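Cuaderno del taller, diciembre

Premio Gevari a jóvenes emprendedores. Fulgencio Marín confirma que Tunano está entre los 20 seleccionados. La ceremonia es a las 19 h, con 105 invitados. 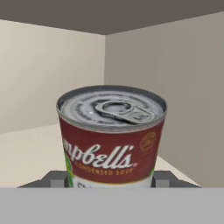
Pendiente para la ceremonia
- Grabar 70 placas. La prueba en Parsa salió con la letra muy fina, repetir.
- Preguntar a Stomell por los diplomas, todavía no me contestaron.
- Revisar los apellidos con Fulgencio antes de grabar. 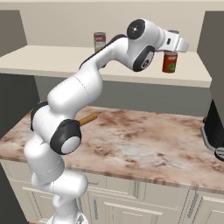
Brazo blanco con una lata roja en la pinza.

Sigo mañana con las placas.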